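Subject: Re: [clandinley-makers] Flarora juried craft market, applications open

I've now read the prospectus twice and I'm less keen than the rest of the list seems to be. The earlier message is quoted here for anyone who deleted it:

> Flarora is taking applications for its spring market in the
> Leone building. There will be 83 booths, all juried, open to
> ceramics, fiber, wood, metal, glass and paper. They're
> expecting up to 2,000 visitors over the weekend and there's a
> real push this year to bring in buyers from shops and galleries.
> Clandinley members get early access to the application form. I
> think this could be a big step up for a lot of us and I'd
> encourage everybody to put in for it. Deadline is the end of
> April.

First, the visitor number. Expected by whom? The prospectus gives it with no source and no attendance from last year. I did the Flarora market two springs ago with a half booth of mugs and small bowls, and on the second day I had time to read most of a paperback. Maybe it's grown. If it has, I'd think they'd want to print the figure.

Then "all juried." You send 5 images and a statement, and the jurors aren't named until after the decisions go out. I don't mind being turned down by someone who knows pots. I do mind paying a fee to be turned down by I don't know who. The form also says work may be "declined for reasons of balance," and that can mean anything at all. The year I was in, there were 19 jewelry booths and three weavers. Some balance.
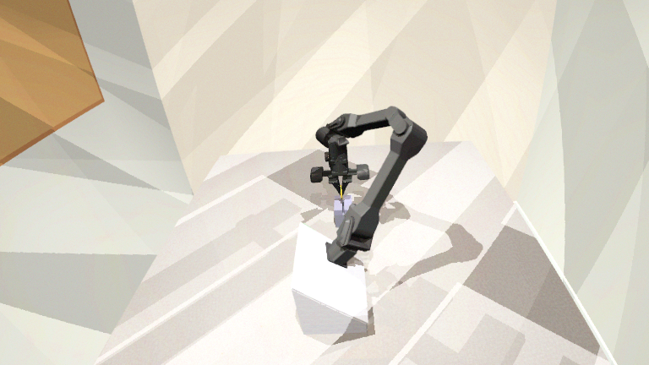

The buyers are the part I'd most like to believe. Broltia is listed as the partner for the wholesale morning, and I went looking for what they did at the last one. I found a page with a lot of talk about connecting makers to markets and a sign-up box. No list of shops that came, no word on orders placed. If anyone here has picked up a steady account through a Broltia event, please say so on the list, and tell us what terms you got. I'd change my mind pretty fast.

One more thing, on page four under Conduct of Booths. Exhibitors are asked to demonstrate "for a meaningful portion of each day." Fine for a spinner or a carver. For me it means hauling a wheel, a splash pan and a bucket up to the second floor of the Leone building, where the freight elevator closes at 4 p.m. and the sink is down the hall. It also means somebody else has to run my sales, and the second badge costs extra. I asked by email whether trimming or handle-pulling at a table would count. The answer was that they "welcome all forms of live making," so I still don't know.

To be fair to them, the booth layout looks better than it did. The aisles are wider on the new plan and they've moved the food away from the textiles — the weavers who spent a weekend next to the fryer will be glad of it. Load-in is spread over two days. Someone there has listened to at least a few complaints.

I'm not telling anyone to stay home. If your work is light, packs flat and sells at a decent price, the sums may come out fine. Mine is heavy and breaks, and by the time I'd paid for the booth, the badge and the van I'd be selling mugs to cover parking.

Does anybody know whether the application fee comes back if they cancel? I couldn't find it in the prospectus.

(stoneware, back row of the list as usual)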